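5.3 Failures in simulation

Most of the lost runs in our study came from contact, and the two scenes in Figure 4 account for the larger part of them. Both belong to the Turumus set, which we ran with the same controller and the same grasp planner used in Section 4. The build was frozen on May 13, 2022, and no settings were changed after that.

In the picture-frame scene the planner is given two framed pictures that overlap, and must pick the lower one without disturbing the upper. The planner treats each frame as a thin box. It does not model the bevel on the border, so the contact point it picks can lie slightly outside the true surface. When the fingers close on such a point, the simulator reads a deep overlap between bodies and answers with a very large force. Peak values passed 3000 N in the worst runs, far beyond what the arm could produce.
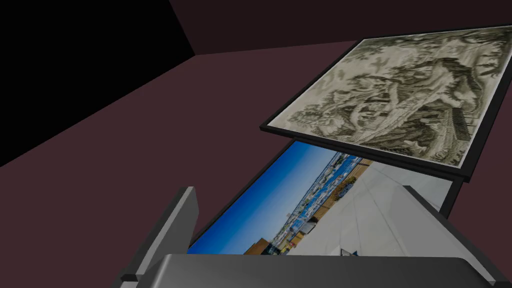

Figure 4a. Frame scene, wrist view. The gripper is at the photograph; the map overlaps it from the upper side.

We first took these spikes for a solver problem and cut the time step. The spikes got smaller but the runs still failed, and the real cause was found only when Sarahí Ventura replayed the logs with the collision shapes drawn over the visual ones. The two did not match along the border of either frame.

The knob scene fails in a different way. The visual mesh of the knob is faceted, with a front cap wider than the tier behind it, but the collision shape is a single smooth cylinder. A grasp that looks centered from the wrist can meet the cylinder at a slant. One finger then touches first, the force check trips, and the controller backs off and tries again from the same pose. We capped retries at 20. Without the cap the loop did not end — the pose estimate never changed, so neither did the approach. 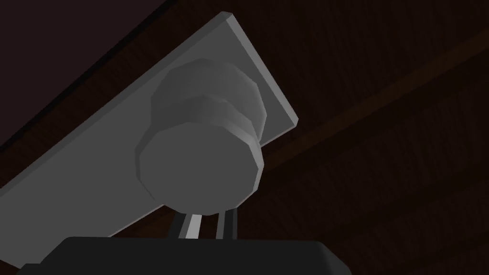

Figure 4b. Knob scene, wrist view. The fingertips are just below the rim of the front cap.

A force spike in simulation breaks nothing, but a retry loop of this kind would be a safety matter on hardware. We therefore added a stop rule: if 2 attempts in a row trip the force check at the same pose, the arm retreats and the run is logged as a fault. The rule is used in all results from Section 6 on.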